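Clinalwood
Grippers / Parallel / Owino Soft-Tip

Owino Soft-Tip Two-Finger Gripper

Our mildest-mannered gripper, for people whose parts bruise.

The Owino started life as a stubborn little unit with hard fingers and strong opinions about tomatoes. The current version has replaceable silicone tips, a slower default close and a force setting you can change without opening a laptop. It still won't pick up a playing card from a flat table. If playing cards are your business, please look at the Altura vacuum head and save us both a return label.

What's in the box

Gripper body
Two pairs of soft tips (one flat, one ribbed)
8-pin cable, 3 meters
Flange adapter and screws
A hex key slightly better than the one you already lost

How it compares

Owino Soft-Tip: good on fruit, sponges, bowls by the rim and light boxes. Fair on handles. Poor on anything thinner than a cracker.
Altura vacuum head: good on boxes, lids and other flat, sealed surfaces. Poor on bristles, for reasons you can hear from across the room.
Jeltevham three-finger: good on jars and round containers. Big, handsome, and needs more elbow room than most tables offer. Costs accordingly.

All three use the same flange, so you can swap them in 4 minutes, or longer if you drop a screw into the carpet.

How we try them out

Lewis Drummond runs our tabletop trials, and he has no patience for foam cubes. Every gripper gets the kitchen set: bowls, a brush, a sponge, containers, pretend produce and a tray to sort things into. Each one does 300 picks with the force setting left alone, then Lewis moves everything closer together and starts again. Clutter is where a nice spec sheet goes to suffer. A gripper can have a lovely stroke and still shove a bowl across the table on its way to the thing it was asked for.

We log a dropped item as a drop. We also log a pick that needed a second try, which the sales side of the company has asked us to call a "confidence pass." We haven't.
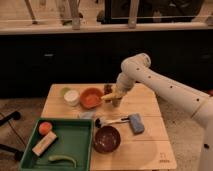
Long yellow pieces get held at the fingertips during these trials, with the bowls and the brush left on the table as neighbors. A fingertip hold leaves more of the piece sticking out to one side, so check your clearance before you turn the wrist.

Owino, a customer named Pilar wrote back after trying one, is the only gripper she hasn't had to apologize to her peaches for, though she'd like the ribbed tips sold separately and thinks the manual's wiring page was drawn during an earthquake. The tips are now sold separately. The wiring page is being redrawn.

Fitting notes

Set the force low and work up.
Wipe the tips with a damp cloth. No solvents.
Run the open and close cycle once with nothing in reach, fingers included.
Use the flat tips for boxes and the ribbed tips for handles.

Orders placed before noon go out the same afternoon. Spare tips ship in an envelope.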